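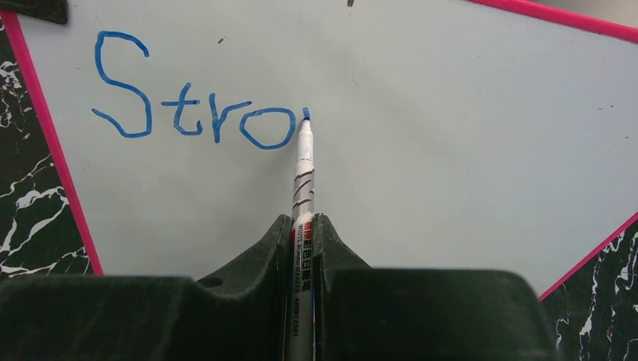 stumell14
Blue always ghosts worse than black in my experience. Wipe it within the day or you'll be scrubbing. What do you clean yours with?

Mared Howells
Just a dry cloth, and a damp one at the end of the month. The board lives flat on the worktop because I can't drill into the tiles. I use it for the shopping and for who is on which shift. My question was whether a small board is worth replacing when it starts to hold the ink, or whether there is a way to bring it back.

Apaza
Bring it back. Go over the old marks with a fresh pen, wipe while the ink is still wet, and most of it lifts. Then washing-up liquid and water, and dry it properly.

soriswood_70
I'd disagree with the washing-up liquid. It leaves a film and the pens skip afterwards. Isopropyl on kitchen roll is better. I've had the same board for 6 years and done nothing else to it.

Apaza
It only leaves a film if you don't rinse. I've never had a pen skip.

stumell14
Alcohol strips the coating on the cheap ones. Mine went patchy by February and then it held everything, black included. Depends what the surface is. Enamel will take it, melamine won't for long.

Mared Howells
No idea which mine is. Does a magnet tell you?

stumell14
Partly. If a magnet won't stick it isn't enamel. If it does stick it could be either enamel or painted steel.

Mared Howells
It doesn't stick. I'll try the pen trick first, then soap in one corner, and leave the alcohol alone for now.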